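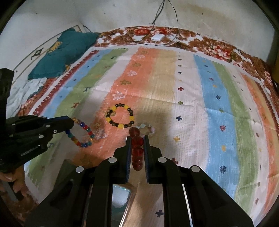 Notas de la visita a Sisetti, lunes, septiembre de 2022. Las paso a limpio en el tren, perdón por el desorden. Lo que va entre comillas es casi literal, lo demás es lo que entendí.

Llegada tarde por culpa del autobús. Me perdí la charla de bienvenida entera. Entré directamente al bloque de manipulación, segunda planta, lo lleva Lindalva Paiva. Grupo pequeño, mesas juntas, olor a café. Nos dieron una hoja con el recorrido y no lo seguimos.

## De qué va el proyecto

Se llama Vonadum. La idea: enseñar a un robot de dos brazos a manejar cosas blandas y pequeñas sin usar el robot para grabar las demostraciones. La gente coge una pinza en cada mano, con su cámara montada encima, y hace la tarea. Recoger, separar, pasar de una pinza a la otra, dejar. Luego se entrena una política con esos vídeos más la trayectoria de las pinzas, y se ejecuta en los brazos, que llevan los mismos dedos.

No es nuevo como planteamiento, lo dijo Paiva en el primer minuto. Lo suyo va por otro lado: qué pasa cuando el objeto no tiene forma fija. Empezaron con cordones, pasaron a cadenas finas (un infierno, se enredan) y se han quedado con pulseras de cuentas. Una pulsera de cuentas cuelga de una manera si la coges por una bola y de otra si la coges entre dos. Se cierra sobre sí misma. Rueda. Encima las cuentas translúcidas dan problemas con la profundidad, el sensor ve a través o no ve nada.

Pregunté por qué no cogían bolsitas, que también son blandas. Las usan, pero como distractores.

## Las grabaciones

Esto era lo que yo venía a ver. Se graban fuera del laboratorio, en casas, encima de lo que haya: camas, sofás, mesas con mantel de hule, una alfombra. Nada de fondo verde. 11 casas en el conjunto actual. El protocolo es corto, una página:

- se echan las pulseras en un montón, sin colocarlas
- se calibra el tamaño de la apertura abriendo y cerrando las dos pinzas
- se graba con las dos manos, aunque una no haga nada
- cada episodio acaba con las pinzas abiertas y quietas

Lo de grabar las dos manos aunque una esté parada me pareció un desperdicio de disco. Paiva no está de acuerdo. La mano que espera también decide: se aparta, apunta hacia donde va a entrar, tapa menos. Si se quita del entrenamiento, el segundo brazo del robot se queda en medio y estorba. Tienen un vídeo de eso, bastante cómico, un brazo empujando al otro como en la cola del pan.

Las superficies estampadas: yo habría dicho que son malas. Para localizar la pinza van bien, hay muchos puntos de los que agarrarse (rayas, dibujitos, ribetes). Para segmentar la pulsera van fatal. Una pulsera de colores sobre una tela de colores desaparece. En la reunión de mayo estuvieron a punto de quitar las camas del conjunto y al final las dejaron, porque los modelos entrenados sólo con mesas se caían en cuanto había una arruga.

Probé las pinzas. Pesan más de lo que parece. La mano va al mango, los dedos son paralelos, con una almohadilla estriada por dentro. El truco es no apretar: si aprietas, la cuenta sale disparada. Lo aprendí dos veces seguidas. Un señor de Ederer (venían varios, fabrican embalaje) lo hizo a la primera y se puso muy contento.

Hay un espejito junto a los dedos, entre los brazos de abajo de la pinza. Sirve para tener un segundo punto de vista con la misma cámara. Un trozo de la imagen es ese reflejo y hay que darle la vuelta por software antes de pasarlo a la red. Pregunté si se nota en los resultados. Respuesta: "en cajas no, en cuentas sí". Se quedó ahí, no hubo tiempo de sacar tablas.

## El resultado que enseñaron

Cifras, las copié de la diapositiva:

| | |
|---|---|
| demostraciones válidas | 2206 |
| tareas | 4 |
| casas | 11 |
| pruebas en el robot por variante | 120 |

Las tareas: sacar una pulsera del montón, pasarla de una pinza a la otra, dejarla extendida, y meterla en una bandeja. La última es la fácil.

Comparan tres variantes. La primera predice la posición de las pinzas y ya está. La segunda predice además dónde va a quedar colgando lo que se agarra. La tercera es igual que la segunda pero sin las imágenes de la mano que espera.

La segunda gana en sacar del montón y en el traspaso, con diferencia. En dejar extendida gana por poco y Paiva no se atreve a llamarlo resultado. En la bandeja, empate. La tercera pierde donde era de esperar, en el traspaso. Sin porcentajes aquí, pidieron que no se publicasen hasta que salga el artículo.

Lo que más me interesó, y que pasó en un minuto: el punto de agarre. Los modelos aprenden a coger la pulsera de modo que una cuenta quede justo por encima de las puntas y el resto entre las almohadillas. No está etiquetado en ningún sitio. Las personas lo hacen así porque la cuenta de arriba hace de tope y la tira no resbala. El modelo lo copia. Cuando las cuentas son más pequeñas que las de entrenamiento lo sigue intentando y falla, porque la cuenta se cuela. Anotado con dos signos de exclamación en mi cuaderno.

Pregunta de un chico de Vasilakis: si eso es entender el tope o sólo imitar la altura. Paiva: imitar la altura, casi seguro. Tienen una prueba prevista con tiras lisas, sin bolas, a ver si el modelo busca un tope que no existe. Todavía no la han hecho.

## La demo en directo

Dos brazos, una mesa, un trozo de colcha encima. Primer intento bien, sacó una pulsera clara del montón, la pasó, la dejó. Aplausos. Segundo intento, enganchó dos a la vez y las levantó juntas. El sistema no distingue una pulsera de dos enredadas, para él es un objeto más largo. Tercero, cogió el borde de la tela. Ahí lo pararon con la seta.

Me gustó que no lo escondieran. En otras visitas te ponen el vídeo bueno y a comer.

El enredo es el tema pendiente. En las demostraciones humanas, cuando salen dos juntas, la persona sacude un poco la muñeca y cae una. El robot no sacude, las velocidades están limitadas por seguridad y el gesto sale a cámara lenta. A esa velocidad no cae nada. Van a probar con la segunda pinza sujetando la de abajo. Supone grabar otra vez, y con instrucciones, y Paiva no quiere dar instrucciones a la gente que graba, dice que se ponen tiesos. Discusión larga entre ella y el de Vasilakis en el pasillo, me la perdí a medias porque estaba recogiendo el abrigo.

## Datos malos

Pedí ver descartes. Los hay de tres clases, más o menos:

Trayectorias que saltan. La cámara se acerca tanto a la tela que pierde referencias y la posición pega un brinco. Se detecta solo.

Episodios donde la persona ayuda con los dedos. Suelta el mango, coloca la pulsera a mano y sigue. Se detecta mirando, no hay otra. Una persona dedicada a eso media jornada.

Y los brillos. Bisutería dorada, plásticos transparentes, con luz de ventana. No los tiran todos, dejan una parte a propósito. Qué parte, no me quedó claro. Tengo apuntado "pregutnar por correo".

## Lo que nos sirve a nosotros

Deprisa, que llego:

- El protocolo de una página. El nuestro tiene catorce y no lo lee ni quien lo escribió.
- Grabar la mano parada. Me convencieron. Habría que mirar si cabe en los discos.
- Superficies con arrugas desde el principio, no al final como "prueba de robustez".
- El espejo no lo veo para lo nuestro, manejamos piezas opacas y grandes. Igual para la línea de bridas.
- Predecir la forma colgando: cuesta anotar. Ellos lo sacan de forma semiautomática con los fotogramas siguientes, y hay que corregir bastante a mano. Preguntar cuánto es bastante.

Dudas que traigo de vuelta. Si el conjunto sale público o no (dijeron "en principio"). Si las casas de prueba eran distintas de las de entrenamiento; en la diapositiva ponía que sí, pero en el robot la tela era una sola, así que la generalización a otras superficies está medida en vídeo y no en ejecución. Se lo comenté a Paiva al salir y lo reconoció sin problema, no caben más colchas en el calendario, dijo.

También quería ver el taller de impresión de dedos y estaba cerrado. Las almohadillas se cambian a menudo, se pulen con el roce y dejan de agarrar. No sé cada cuánto. Otra para el correo.

Los de Ederer se quedaban a la sesión de la tarde, sobre paletizado. Yo no. Si alguien consigue sus notas, que me las pase. Las hojas que repartieron están en mi mesa, debajo del casco, cogedlas pero devolvedlas por que sólo hay un juego.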